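La recette de la rue Barreto

Ma grand-mère prétendait qu'une soupe réussie commence la veille, dans la tête de celui qui la mangera. Je n'ai jamais bien compris ce qu'elle voulait dire, mais j'y ai repensé en décembre, le soir où j'ai reçu les clés de sa maison, au 233 de la rue Barreto, tout en haut de Jeltside, là où le vent de mer arrive déjà fatigué d'avoir monté la côte.

L'agence Trustura m'avait remis une enveloppe avec 2 clés, un plan du jardin et une lettre très polie où l'on m'expliquait que la maison pouvait se vendre vite, et bien. J'ai glissé la lettre dans ma poche, j'ai poussé la porte, et l'odeur m'a prise à la gorge : la cire, le laurier, un reste de café, toute mon enfance rangée là sans que personne l'ait dérangée !

Je voulais seulement faire le tour des pièces. Seulement voilà, on ne fait pas le tour d'une maison pareille, on s'y assoit. Je me suis donc assise dans la cuisine, mon manteau encore sur le dos, et j'ai ouvert le cahier bleu, celui des recettes, où elle notait aussi la météo, les naissances et les brouilles avec la voisine (une affaire de prunier, qui a duré plus longtemps que le prunier).
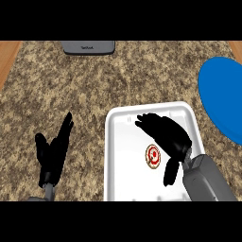
Le granit moucheté du plan de travail, bordé de bois clair.

La soupe était à la page du milieu, entre une tempête et un baptême. Des poireaux, une poignée d'orge, un croûton frotté d'ail, et puis cette ligne, de sa petite écriture penchée : « attendre d'avoir quelqu'un ». Rien d'autre, ni durée ni quantité. J'ai cherché au verso, j'ai même secoué le cahier, comme si la suite avait pu tomber.

Alors je suis descendue chez Ginard, l'épicerie du port, acheter des poireaux. J'en ai pris beaucoup trop. En remontant, j'ai vu de la lumière chez la voisine, et j'ai sonné avant d'avoir préparé ma phrase. Elle m'a regardée, elle a regardé les poireaux.

« C'est pour la soupe à l'orge ? » a-t-elle dit en décrochant déjà son châle. « Elle y mettait trop d'ail. »

Nous avons mangé tard, et elle m'a raconté le prunier, dans sa version à elle. La lettre de l'agence est restée dans ma poche.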